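Robotics Club Notes

The Cavstead robotics club has met through another fall term, and the arm has still not put away the dishes. Progress since August is real, though. In August it could not find the table.

For anyone new to these notes: our project this year is called Mavromatis, after a name one of the founding members liked the sound of and has declined to explain. The goal is to have the arm clear a messy kitchen table when told to in plain English. "Put the strawberry in the bowl" is the sort of thing we say to it. What we say to it afterward is left out of the log.

The log now has 2896 tries in it, each one entered by hand by whoever was on shift. Mohsin Gilani has the neatest entries. Noman Kiani has the longest, including one that runs to 13 lines and is mostly about a plate.

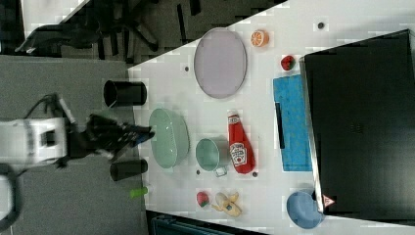
Grading is the part of the project that takes the most arguing. A try counts only if the right thing ends up in the right place and stays there, and members have strong views on the word "stays." Round things are the worst for this, so the rule sheet now has a separate section for anything that can roll, and a ketchup bottle on its side falls under it, same as the black cups when they're lying down. The peeled banana has its own line after a long debate over which end is the top. Fruit in the blue bowl is a full point. Fruit on the lavender plate is a full point only if the plate was what you asked for -- Noman would like it known that he voted against this.

We have 2 goals left before the winter break. One is to get the arm to pick the small pot over the big green basin when asked for "the pot," a distinction it treats as a matter of taste. The other is a clean run at the Tasport student meet, where visitors get to choose the commands. Last year they chose "make lunch."

New members are welcome at any skill level. You will start on the log. Bring a pen that works, and please stop leaning on the table.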